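Group Project Report: Teaching Two Arms to Clear Rubber Bands
Group members: Nadhirah Ngui, Darmawan Sumampouw, Aitana Marín
Handed in 31st December

What we set out to do

Get a two-arm robot to tidy rubber bands off a table and into a bin by copying a person. No hand-written motions. One of us drives the arms by remote control, the computer saves the joint positions and the camera pictures, then we train on the lot and see what comes out. We called the project Kamel because the folder needed a name and it stuck.

Why rubber bands. Most of the tasks we read up on use blocks or cups, stiff things that stay the shape they were. A band doesn't. It folds, rolls, hooks on another band, stands up on its edge. We thought it would be harder but still doable in a term. It was harder.

Set up

Two black arms, coming down from above the table, a gripper on each with long thin fingers. A pair of smaller leader arms on the bench behind, you hold those and the big ones follow. Foot pedal to start and stop a recording. One fixed camera on the whole workspace.

The control program is Madar, which came with the lab and had been set up by last year's group. We changed very little in it. Smoothing turned down (the default made the followers lag and you'd overshoot the band every time) and the grip force limit lowered after we snapped a couple in the first week.

Rules for a demonstration, as agreed in July before anyone had recorded anything:
- bands scattered by somebody who isn't driving
- bin goes back to the tape mark
- both arms start from home position
- driver may not talk to the scatterer while recording
- a dropped band counts as long as it gets picked up again in the same run

The fourth rule lasted one afternoon.

Recording

We wanted 700 demonstrations of a single pick and drop. That number came from the plan and the plan came from Darmawan, who divided the hours we had by how long he thought a pick would take. A pick takes much longer than he thought. We ended on 108 usable ones. Others were thrown out, mostly for pedal mistakes (stopped too late, so the end of the run is the driver putting the leader arms down and the followers drooping).

Driving is tiring. Your wrists go first. After a while you start making lazy moves, dragging a band along the table to the bin insted of lifting it, and the robot learns that just as happily as the good ones. We changed drivers every 20 minutes in the end. Wish we'd done it from the start.

Depth was the worst part. Looking across the table you think the fingers are at the surface and they're hovering over it, or they're pressing into it and the arm complains. Nadhirah drove standing up with her head low down to the side. Aitana shut one eye. Both got better scores than Darmawan, who sat.

The other difficulty was the rim. Thin bands cling to the finger when the gripper opens, so the driver has to open, shake, sometimes bring the second arm across to scrape it off. We hadn't planned for the second arm to do that at all. It was meant to hold the bin still.

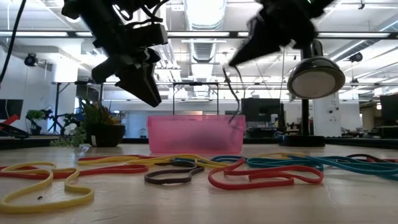
Savvas Kontogiannis: you've got both grippers crowding in over the same bin and you never say in the report which one is in charge of it. Decide that first, then record. If half your demonstrations let go with the left and half with the right from the same starting position, the model averages the two and does neither.

We got that remark on the first draft and went back through the recordings to check. He was right, more or less. Darmawan is left handed and nearly always released with the left arm. Aitana used the right. Nadhirah used whichever was nearer. So three drivers, three habits, and the training data had all of them mixed up with no label to tell them apart.

What we did about it: sorted the runs by driver, trained again on Nadhirah's only. Fewer runs but they agree with each other. The "nearest arm" habit seems to be one the model can pick up because the picture tells you which arm is nearer. The picture does not tell you whether the driver is left handed.

Training

Same method both times, settings in the appendix. Ran overnight on the shared machine. First try crashed because the disk was full of the runs we'd thrown out and not deleted. Second try fine. Nothing clever here, we used the network that came with Madar and only altered how many steps ahead it predicts. Short and the arms twitch. Long and they carry on with a pick after the band has already slipped off, closing on nothing and taking it carefully to the bin.

Testing

Each version got the same test. Seven bands on the table, arms left alone, stop when everything is in or when the arms do nothing useful for a minute. Saodah Wijaya from the other group did the scattering so we couldn't be nice to ourselves.

All drivers mixed: 3 of the 7 in the bin on its best go. Usually less. Typical failure was both arms coming in over the bin together, stopping, and staying there.

Nadhirah only: all 7 once, which we have on video, and normally most of them. Failures were a different sort. Tangles mainly. If two bands are hooked together it lifts one, the other comes up swinging, it lets go over the rim and one lands in and one out. It does not then go back for the one outside unless it has fallen fairly near the middle of the table. We think thats because none of our demonstrations start with a band right up against the bin.

Big loose loops were easier than we expected, there's a lot of edge to grab. Small twisted ones were bad.

Things we would do differently

Agree who lets go with which arm. Write it on paper and stick it up by the leader arms.

Record some mistakes on purpose and the recovery after. All our good runs are too good, so when the robot gets into a mess it has never seen a mess before. Saodah's group did this with their cable task and theirs recovers much better.

Name files with the driver in. We worked out who drove what from the rota and from Darmawan's habit of parking the arms crooked.

Delete the bad runs the same day.

Also wanted to try guiding the arms directly by hand, pushing them about with the motors slack, to compare with remote driving. Did one afternoon of it. Hands get in the camera view the whole time so the pictures were no use for training, but it was far easier to judge the depth, you can feel the table. Could be worth doing with the wrist cameras if next year's group has them.

Who did what

Nadhirah: driving, testing, most of this report. Darmawan: set up, plan, sorting the recordings. Aitana: driving, training runs, the video. Depth section was written by Nadhirah and Aitana together and Darmawan doesn't agree with the bit about sitting.

Appendix A, settings: see separate sheet.
Appendix B, rota: on the shared drive, folder Kamel, ask Aitana if it won't open.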